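Ifeanyi Briggs
May 15, 2018

Towels. I have been putting off this thread for a while. It covers how I fold them, how I store them, and what I changed after moving to the flat on Tritbridge.

Background: I had towels in three places. Bathroom shelf, hall closet, and a bag under the bed. I was washing the same four over and over and the rest never got used.

First thing I did was pull all of them out and put them in one pile on the bed. Took most of an evening, mainly the bag.

I kept 12. Two people live here and we get a guest maybe every other month. That covers us with a week between washes.

The old thin ones went to the animal shelter on Fashola Street. Call before you go. Ours takes bath towels and hand towels but no washcloths and nothing with a fringe.

Now folding. I used to fold in half, in half again, and shove it on the shelf. It works until you pull one out from the middle and the stack goes with it.

What I do now for a bath towel: lay it flat, long side toward you. Fold left third over, then right third over that. You have a long strip. Fold the strip in half, then in half again.

The folded edge faces out on the shelf. Loose corners go to the back. You grab by the fold and it comes out in one piece.

Smooth it after every fold, not at the end. If you wait until the end the wrinkles are already inside and you get a lump.

Someone asked if the tag matters. I fold with the tag side up on the first step so it ends up inside. If it ends up on the outside I leave it. It's a towel. 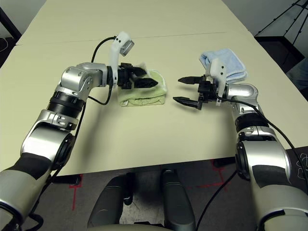 Surface makes more difference than I expected. On the bed the towel sinks and the thirds come out uneven. A table is better. Waist height is better still, your back will tell you by the fourth towel.

If your table has a seam or a leaf in it, you can line the towel edge up with that. Gives you a straight line for free.

Hand towels: same thing but fold in half only once after the thirds. Washcloths I fold in quarters and stand up in a bin like files.

Rolling. I tried it for a month in October. Rolled towels look good in a basket and they fit in odd spaces. They came undone on my shelf every time I took one. Went back to folding.

Shelf depth: measure it before you settle on a fold. Mine is shallow, so the half and half again version fits with a little room in front. On a deeper shelf you could stop one fold earlier.

Don't stack higher than six. Past that the bottom ones get flattened and you never reach them anyway.

Rotation: clean towels go on the bottom, take from the top. I forget this one about half the time.

Color. I buy all one color now, a light green. When one wears out I can replace it and the stack still matches. It also stopped the argument over whose is whose, we just use different hooks.

Washing, quickly. Warm, half the detergent the bottle says, no fabric softener. Softener leaves a coating and they stop soaking up water.

Shake each one out before it goes in the dryer. One hard snap. They dry faster and they're easier to fold after.

Fold when they are completely dry. I got lazy last winter and put away a few that were still damp in the hem. The whole closet smelled and I had to rewash everything in it.

The bin I use for washcloths is a Pedach, the small one with no lid. It's fine. The handles are a bit sharp. A shoebox would do the same job.

I looked at the Jikcombe closet system too. It came to 2,890 with the extra shelf and that was before delivery. I put up a plain board on two brackets instead.

Reply to a few people at once: yes, thirds works for beach towels, but do an extra fold at the end. No, I don't iron towels. Yes, the guest ones are the same as ours.

For whoever asked about fitted sheets, I don't have a method. I ball them up inside the pillowcase and put that on the shelf.

Next up is the kitchen drawer with the dish towels and the pot holders. It's worse than the closet was. Will add to this thread when I get to it.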